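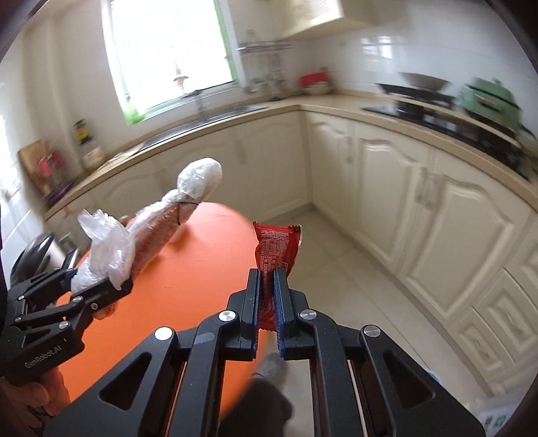
주황색 둥근 식탁 위의 빨간 포장지와 흰 비닐봉지에 싸서 묶은 꾸러미. 창 아래 선반에는 작은 병들이 한 줄로 놓여 있다.

스톤덤 주민들, 주방 속 '뜯은 봉지' 3,517개 정리했다

2020년 7월 9일

스톤덤의 주방들이 몰라보게 가벼워졌다. 플랄트사이드 주민 모임이 연 '뜯은 봉지 정리 주간'이 뜨거운 호응 속에 마무리됐다. 참가한 집은 모두 220가구. 이들이 찬장과 서랍, 냉장고 위, 전자레인지 뒤에서 찾아내 식탁에 올린 봉지와 꾸러미는 3,517개에 이른다. 첫 행사치고는 놀라운 숫자다!

방식은 단순하다. 집에 있는 먹을거리 봉지 가운데 한 번이라도 뜯은 것을 모두 꺼내 식탁 한 곳에 모은다. 그다음 빈 포장지, 곧 먹을 것, 다시 묶어 둘 것으로 나눈다. 빈 포장지는 가루를 털어 따로 모으고, 곧 먹을 것은 눈높이 선반에 올린다. 다시 묶을 것은 공기를 빼고 입구를 비튼 뒤 끈이나 집게로 고정하고 날짜를 적는다. 주최 측이 정한 시간은 한 번에 최대 40분이며, 다 못 한 칸은 다음 날로 넘겨도 된다.

행사를 처음 제안한 사람은 플랄트사이드에 사는 부콜라 아폴라비 씨다. 지난해 11월 이사를 준비하다가 같은 맛 크래커 봉지가 네 군데에서 나온 것이 계기가 됐다. 셋은 두세 조각씩 남은 채 눅눅해져 있었고, 하나는 속이 텅 비어 있었다고 한다.

"빈 봉지를 왜 다시 찬장에 넣었는지 지금도 모르겠어요. 그런데 이웃들한테 얘기했더니 다들 자기 집도 그렇다는 거예요. 그럼 같이 한번 꺼내 보자, 그렇게 됐죠." 아폴라비 씨의 말이다.

이웃들의 반응은 빨랐다. 골목 게시판에 안내문을 붙인 지 며칠 만에 신청이 밀려들었고, 마을 빵집 '에크우에메'는 빵 봉지를 묶을 끈을 넉넉히 내놓았다. 생활용품점 '로트니스'도 가게 앞에 상자를 두고 쓰지 않는 봉지 집게를 받아 필요한 집에 나눠 주었다. 상자는 하루에도 몇 번씩 비었다가 다시 찼다.

이번 행사에서 가장 많이 나온 것은 과자 봉지였다. 소파 옆 바구니에서 나왔다는 집도 있고, 아이 책가방에서 나왔다는 집도 있다. 파스타와 쌀, 말린 콩이 뒤를 이었고, 빵도 적지 않았다. 빵은 원래 포장 위에 비닐봉지를 한 겹 더 씌워 두는 집이 많아서, 겉만 봐서는 무엇이 들었는지 알기 어렵다는 이야기가 여러 번 나왔다. 한 참가자는 식빵인 줄 알고 아껴 둔 꾸러미를 풀었더니 버터 케이크가 나왔다며 그날 저녁 온 가족이 차를 끓였다고 전했다. 이런 발견이라면 매주 해도 좋겠다!

빵 묶는 법을 두고는 즐거운 논쟁도 벌어졌다. 입구를 길게 비틀어 아래로 접어 넣는 쪽과, 끈으로 목을 바짝 조이고 끝을 남겨 두는 쪽이 팽팽하게 갈렸다. 에크우에메에서는 두 방법을 나란히 적은 쪽지를 계산대에 놓았다. 쪽지에는 하루이틀 안에 먹을 빵은 어느 쪽으로 묶어도 괜찮고, 더 오래 둘 빵은 썰어서 얼리라는 조언이 담겼다. 끈은 리본 매듭으로 묶어야 아침에 가위를 찾지 않는다는 말도 덧붙어 있다.

식탁 위에 다 꺼내 놓는 방식도 큰 인기를 얻었다. 평소에는 찬장 문을 열고 앞줄만 보게 되는데, 한자리에 펼쳐 놓으면 뒷줄에 있던 것까지 눈에 들어온다. 조리대가 좁은 집에서는 다리미판을 펴기도 했고, 마당에 돗자리를 깐 집도 있었다. 아이들은 봉지를 색깔별로 줄 세우느라 신이 났고, 어른들은 그 줄을 피해 다니며 남은 것을 통에 옮겨 담았다.

다시 닫을 필요가 없을 만큼 조금 남은 것은 그날 바로 먹거나 요리에 썼다. 부서진 크래커는 그라탱 위에 올라갔고, 짝이 맞지 않는 파스타 여러 봉지가 냄비 하나에 들어갔다. 삶는 시간이 제각각이라 굵은 것부터 넣어야 했다는 후기와 함께, 맛은 대만족이었다는 평이 따라왔다. 통밀빵 끄트머리를 모아 푸딩을 구운 집의 조리법은 벌써 골목마다 돌고 있다.

참가 가구 가운데 161가구는 마지막 날까지 모든 칸을 끝냈다고 알려 왔다. 나머지 집도 대부분 한두 칸만 남겨 둔 상태다. 가장 손이 안 간 곳으로는 냉장고 위와 양념 선반이 꼽혔다. 양념은 양이 적어 자리를 차지하지 않는 데다 병 모양이 비슷해 미루게 된다는 것이다. 주민 모임은 이 의견을 받아 다음번에는 양념 병만 따로 정리하는 날을 마련하기로 했다.

아폴라비 씨의 찬장은 어떻게 됐을까. 크래커는 이제 한 곳에만 있다고 한다. "한 봉지를 다 먹기 전에는 새로 안 뜯기로 했어요. 식구들이 잘 지키느냐고요? 어제까지는요." 그는 웃으며 선반 맨 앞에 둔 유리통을 가리켰다. 뚜껑에는 큼지막하게 '먼저'라고 적혀 있었다.

모아 둔 집게는 행사가 끝난 뒤에도 로트니스 앞 상자에서 자유롭게 가져갈 수 있다. 쓰지 않는 집게를 넣어 두는 것도 환영이다. 빵 끈은 에크우에메에서 빵을 사지 않아도 받을 수 있으며, 쪽지는 새로 인쇄하는 중이다. 양념 병 정리에 참여하고 싶은 주민은 플랄트사이드 골목 게시판에 걸린 신청서에 이름과 집 번호를 적으면 된다. 날짜는 정해지는 대로 같은 게시판에 붙는다.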